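November, notebook 3, opening line and blow box

Picking up where I left off before the parts came. The Erko opener is back together and it runs beautifully! New wire on the main roller, both feed rollers cleaned down to bare metal, and the belt that used to squeal is now just a belt. Chin-lung Kao put his hand on the guard and asked if it was switched on.

Started at 9:20 with the usual hollow siliconized fiber, the stuff from the tall bales. First pass straight through, no recycling. I pulled a handful out of the chute and held it up to the window: hardly a clump in it, and the few I found came apart when I breathed on them. Compare that with the sample taped to the last page of notebook 2, which looks like a bag of wet popcorn. I'm very pleased with this.

Settings for whoever runs it next:

- feed belt: dial at 3
- main roller: 63 on the inverter
- fan damper: half open, then back off a touch once the box is full
- static bar: ON before the fan, please, and leave it on until the box is empty

The dial numbers are only good for this fiber. Hiu-tung Yang wants to try the recycled blend on the same settings and I've asked her to drop the feed first and creep up. The blend has a longer staple and it wraps. We lost half a morning last time picking it off the shaft with a hook.

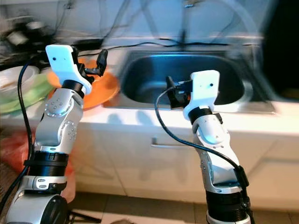 After the opener I moved on to the blow box, and this is where it gets interesting. We've been blaming the nozzle for lumpy corners ever since we started on the square cushions. Oi-ling Chuang said weeks ago that she thought the paddle in the box was turning too slowly, so that fiber sat in the bottom and packed itself before it ever got to the nozzle. She was right! I swapped the drive sprocket for the smaller one off the old Heleo box, which brings the paddle up nicely, and filled a cushion with the old nozzle and no other change. Corners full. Seam straight. I sat on it.

Then I did the same with the new nozzle, the one Ya-wen turned for us with the wider mouth, and it's better again. It throws the fiber outward as it leaves, so the corners fill first and the middle closes up behind. You can feel the difference through the cover with your eyes shut. (We did that. Chia-jung Hsueh got every one right.)

One complaint: the wide mouth leaves a bit of a tail when the foot pedal comes up. A wisp hangs out of the cushion opening and gets caught in the zipper. Ideas so far:

1. A slower valve, so that the air keeps going for a moment after the feed stops.
2. A small lip on the underside of the nozzle to cut the wisp.
3. Just train the hands to flick it in, which is what Chin-lung does already without thinking.

I like 2 best and will ask Ya-wen if she has a bit of tube left over.

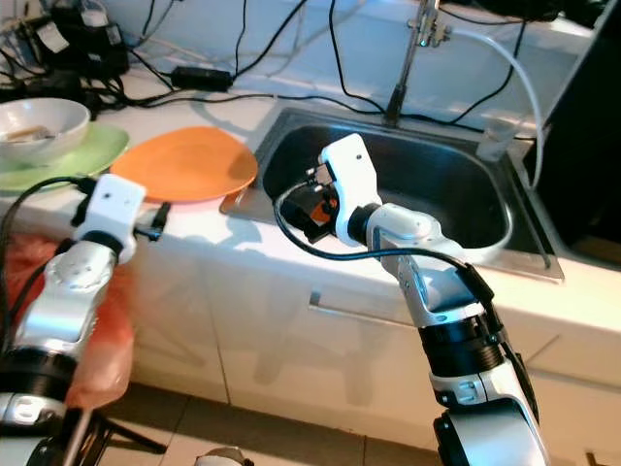
Weighing is the next thing to get right. The load cell under the hopper drifts through the morning, and I think it's the air hose pulling on it as it stiffens under pressure. When I unhooked the hose and hung it from a string, the reading settled straight away. So the hose needs a proper loop with slack in it, fixed at the top and free at the bottom, something like the black cable on the left arm, which comes off the top of the gripper in an easy curve and runs down beside it. At present ours goes straight from the ceiling to the hopper like a guitar string. I've drawn the new route on the back of this page, with the clamp moved over to the frame so the hopper carries nothing except itself and the fiber.

With the hose hung on its string I ran a batch of 13 for the Pornaldale order. All inside the limit, which we've never managed on the square covers. I put them on the shelf by the door with a green tag. Please don't sell them, squash them or take them home, I want to look at them again when they've had a rest. Loft straight off the nozzle always flatters.

Side note on static: the bar works far better with its pins clean. I went over them with a dry toothbrush and the fiber stopped climbing the window on the blow box. It takes no time at all. Let's make it part of the morning start, along with emptying the dust sock.
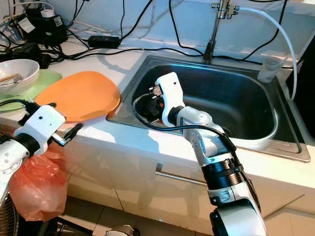 *Sink and counter, both arms forward, cable over the front rim.*

Afternoon, 2:40. Hiu-tung ran the recycled blend after all, with the feed at 2. No wrapping! It comes out a little duller and heavier in the hand than the siliconized, with more spring than I expected. She thinks it would suit the floor cushions Yuen keep asking for, where people want something that pushes back. I agree, and I'd love to try a mix of the two fibers, layered on the feed belt so the opener does the blending for us. We'd need to clean the box out well between runs or we'll never know what we're looking at.

Still to do:

- nozzle lip (ask Ya-wen)
- hose loop and new clamp
- spare sprocket, same tooth count as the one I stole from the Heleo
- guard on the opener rattles at low speed, one bolt is a stand-in and too short
- label the blend bales, they look just like the others in poor light
- second look at the green tag cushions

Oi-ling has the pedal apart on the bench, so no filling until she's done with it.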